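Sorting the cable drawer

I finally went through the cable drawer in August. It had stopped closing, and I had bought a second charger for the Petek speaker only to find the first one under a pile of phone leads.

I took everything out and put it on the floor of the spare room. There were 119 pieces, counting adapters. I know the number because I wrote each one down in a notebook with the type of plug on both ends. It took most of an evening.

The first cut was easy. Anything with a cracked jacket or a bent plug went in a bag for the recycling center. So did the leads for things we no longer own, like the Rondex printer and an old Oltetti scanner. We kept one spare of each common type and gave the rest away. My sister took 11 of them for her office.

The power cables were slower. I matched each one to something in the house and put masking tape on the plug end with the name of the device. If I couldn't match it, it went in a box in the hall closet. I'll look at that box again in four months and get rid of whatever we haven't needed.

I don't wrap cables around my hand anymore. I fold them back and forth in a loose loop and tie the middle. 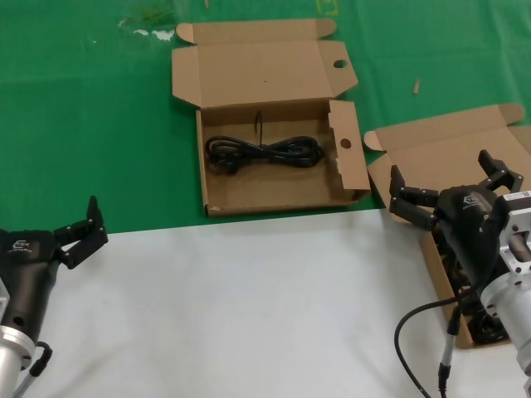

A black power cable, coiled and tied, in its cardboard box.

The drawer closes now. I still need to do the one under the TV, where the Midavance router and its old power brick are, and I haven't found the lead for the bike light.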